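Subject: Re: [ladow-build] wrist camera and plates
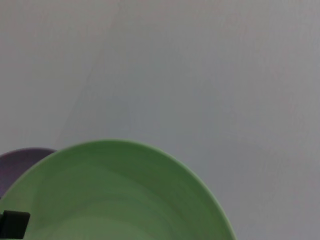

Wrist view, green plate over the purple one, finger at lower left.

> Is the finger still showing up in your wrist camera? Mine covers
> a lot of the rim and I'm thinking of moving the mount.

Yes, in the corner, and I left it there. I shimmed the mount 3 mm on the Danko bracket and that was enough for me. The rim comes out sharp – the finger is a bit soft. I have 1,342 stills saved now. Can you send me your bracket file before you reprint?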